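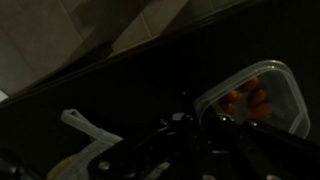
Household Food Storage: Frequently Asked Questions

Maintained by Yi-chun Tang and Kai-wen Lui for the tenants of Festhorpe. Last revised 2023-01-27. Temperatures are in Fahrenheit.

Refrigeration

What temperature should the refrigerator be set to?
Set it so that the interior holds at 40 degrees or below. Most dials are numbered and give no temperature, so place an appliance thermometer on the middle shelf and read it the next morning. Adjust one step at a time and wait a day between changes.

How long do cooked leftovers keep?
Three to four days for cooked meat, soup, stews and casseroles. Cooked rice should be refrigerated promptly and eaten within the same period. Write the date on the lid with a grease pencil or on a strip of masking tape.

Can hot food go straight into the refrigerator?
Yes. Divide large amounts into shallow containers, two inches deep or less. A full stockpot cools too slowly at the center and should not go in whole. Perishable food should not stand at room temperature for more than two hours, or one hour if the room is above 90 degrees.

Does the crisper drawer slider matter?
It controls the vent. Closed holds moisture and suits leafy greens, carrots and herbs. Open suits apples, pears and other fruit that gives off ethylene.
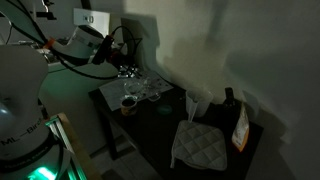

Which foods should stay out of the refrigerator?
Whole onions, garlic, potatoes and winter squash keep better in a dark, dry, ventilated place. Store potatoes and onions apart. Whole tomatoes can be left on the counter until ripe, then chilled if they will not be used within a day or two.

Dry goods

How should flour be stored?
White flour keeps up to a year in a sealed container in a cool cabinet. Whole wheat flour contains the germ oil and turns rancid sooner. Keep it in the freezer if it will not be used within three months, and let it come to room temperature before measuring for yeast dough.

What should I do about pantry moths?
Discard infested packages in a sealed bag and take the bag outside the same day. Vacuum shelf corners and peg holes, wipe with hot soapy water, and dry fully. Move remaining grain products to glass or rigid plastic with a gasketed lid. Moths can get through thin bags and cardboard.

Is the date on the package a safety date?
Usually it is a quality date. Infant formula is the exception and should not be used past its date. 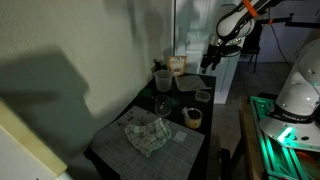

Freezing

What is the correct freezer temperature?
Zero degrees. Food held at that temperature remains safe indefinitely, though texture and flavor decline.

Can thawed meat be refrozen?
If it was thawed in the refrigerator, yes, with some loss of moisture. Meat thawed in cold water or a microwave should be cooked first.

Who handles questions not covered on this page?
Leave a note for Ngan-ling Kan in mailbox 11. Replies are posted in February with the next revision.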